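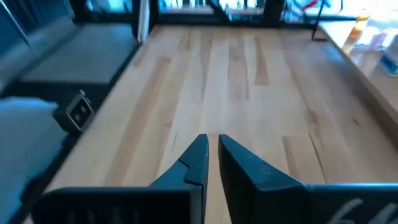 Plunlow Solid Timber Work Surface

Home > Benches and Tables > Work Surfaces > Plunlow

The Plunlow is a strip-laminated hardwood top for workshop, studio and laboratory benches. Parallel strips run the full length of the top and are edge-glued, then sanded flat on both faces. Tops are supplied oiled and can be used on any Morin steel frame or on an existing bench of suitable size.

Timber and colour
Base colour is blond to honey. Brown streaks, knots and mineral lines are within grade, as are fine surface checks that follow the grain. Strip colour varies within a single top and between batches. Where two tops are to be butted together, order them at the same time and note this on the order - batches are not held back.

Specifications
Product code: LK-513
Construction: edge-glued hardwood strips, grain lengthwise
Thickness: 30 mm
Edge: square, arris removed
Finish: clear penetrating oil, low sheen
Rated load on Morin frame: 110 kg, evenly distributed
Frame colour: black
Country of assembly: Australia

Fitting
Fix from the underside through slotted holes so the timber can move across its width. Do not glue the top to the frame. Pilot holes are required for all screws. Leave a clearance of 3 mm between the top and any wall or side rail. Accessory plates are fixed to the rail, never to the end grain.

Care
Wipe with a damp cloth and dry straight away. Re-oil when the surface looks grey or stops beading water. Light scratches can be sanded along the grain and spot-oiled. Solvents, bleach and steel wool will damage the finish. Heat above that of a warm mug will mark it - use a mat under soldering stations and glue guns.

Options
Tutano rail kit, black, for one long side
Cable cut-out, rear edge, specify position
Unfinished top, for customers applying their own coating

Availability
Made to order by Likimow. Standard sizes ship flat on a pallet. Freight is quoted by postcode. Oiled and cut tops are not returnable unless faulty.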